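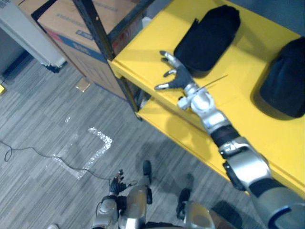

Figure 2. Shelving unit of the open-board type, with soft items stored on the top board.

4.2 Placement of soft goods on open shelving

Soft goods differ from boxed goods in that they have no fixed footprint. A padded pouch set down on a flat board settles according to its filling and the way it was released, and its outline can change each time it is handled. The Givdale stockroom keeps most of its soft goods on open units with painted boards and metal posts. In Figure 2, two black soft items lie on a bright yellow top board, one near the top center and the other toward the far right. The contrast between item and board is high, and the edge of the item can be located without labels or markings. On the lower boards of such a unit the light is weaker, and dark goods are harder to separate from their own shadows.

We logged 2,946 placements over the study period. A placement was recorded when an item was set on a board and left there for at least 15 seconds. Items that were moved again within that interval were treated as part of the same handling event. Placements on the floor or on top of cartons were excluded from this section and are treated in Section 4.4.

Of the logged placements, 106 ended with the item extending past the front edge of the board. We refer to these as overhangs. Overhangs were coded from written shift records by Jucélia Guerra and checked independently by Loukia Panagiotou. Disagreements were settled by returning to the record, and entries that remained unclear were coded as no overhang. The count should therefore be read as a lower bound.

Two properties of the board appear relevant. The first is surface finish. A smooth painted board offers little resistance when a neighboring item is pushed against a pouch, and the pouch may travel with it. The second is the absence of a front lip. The Rultbridge site, which uses lipped boards of the Postside pattern, was surveyed with the same protocol, but its stock is mostly boxed and the two sites are not compared directly.

Spacing between items was left to the staff. No dividers were installed, and the written procedure at Givdale specifies only the board on which a product group belongs. Position along the board was recorded as left, center or right, as seen from the aisle. Finer divisions were tried in the December pilot and dropped after the coders could not apply them consistently to items without a clear midpoint.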